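Section 4: Swapping the hard drive

Right, so you've got the tower out from under the desk and you've read section 3 (you have read section 3, haven't you? It's the one where we copy everything off first). This part is all about getting the old drive out and the new one in. I've done it on more of these old Dell desktops than I care to remember, and the first one took me an entire afternoon, mostly because I was frightened of the blue plastic. Take your time and you'll be fine!

What you'll need

A crosshead screwdriver, a saucer for screws, a clear table with decent light, and the replacement drive still in its bag. I also keep a roll of masking tape and a pen by me for labelling leads. If you bought the Haltdale kit there's a wrist strap in it, and if you didn't, see the caution below.

CAUTION: Switch off at the wall and pull the mains lead out completely. Then press the power button and hold it for a few seconds. Never open the power supply itself, whatever you think has gone wrong with it. It's a sealed box and it should stay one.

CAUTION: Touch bare metal on the case before you handle anything inside, and again every time you come back from making tea. Carpet slippers are the worst offenders, I'm told, and I work in mine, so I do a lot of touching.

Opening up

1. Unplug everything from the back: monitor, keyboard, network, the lot. Tape a label on anything you won't recognise later.

2. Lay the tower on its side with the removable panel facing the ceiling. Put it down gently while the old drive is still in there.

3. Release the side panel and slide it back before you lift. If it sticks, check for a screw you've missed before you start heaving. I bent one once and it has rattled ever since.

4. Have a good look round before you touch a thing, and take a photo on your phone. You'll want it in step 12, trust me.

Taking the old drive out

5. Find the drive. On these it lives in the metal cage, and you're after the blue plastic latch.

6. Unplug the data cable first. Some have a little metal clip you squeeze, some just pull. Hold the plug and never the cable, and pull straight.

7. Now the power plug, which is wider and usually tighter. Wiggle it a tiny bit from end to end if you must.

8. Work the blue latch and ease the drive out. It should slide. If it won't, something is still hooked up or the latch hasn't fully let go.

9. Hold the drive by its edges and keep your fingers off the circuit board. Put it somewhere it can't be knocked on to the floor.
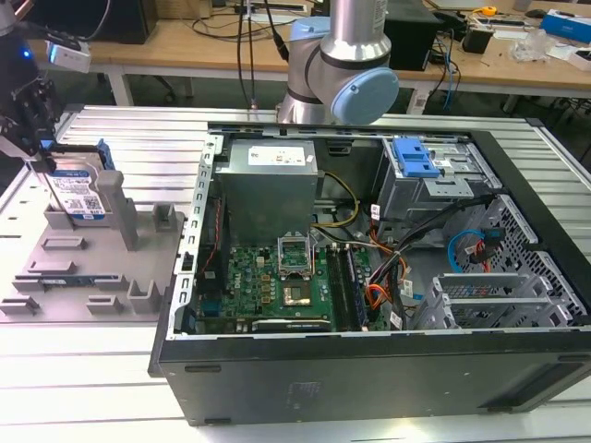

Fig. 4: Tower on its side with the panel off; hard drive standing upright to the left.

Note: Before the old drive goes in the cupboard, write the date on a bit of tape and stick it on the edge, well clear of the maker's label. Mine says Jan 26, 2019 and I've been glad of it twice.

Fitting the new one

10. Slide the new drive in the same way round as the old one came out, sockets towards the cables. Push until the latch clicks.

11. Power plug in first, then data. Both plugs are shaped like a letter L, so they only go one way. No forcing!

12. Get your photo up and compare. Look for any plug you nudged loose while your hands were in there, and tuck the cables down so that the panel will close over them.

13. Panel on, tower upright, leads back in, mains last of all.

14. Switch on and listen. A new drive may be noisier or quieter than you're used to, so don't panic over a different hum. Repeated clicking is another matter: switch off and go back to step 11.

If the screen says it can't find anything to start from, that's quite normal with a blank drive. Vesna Yordanov wrote section 5, which takes you through putting the system on, and she's a lot more patient about it than I am.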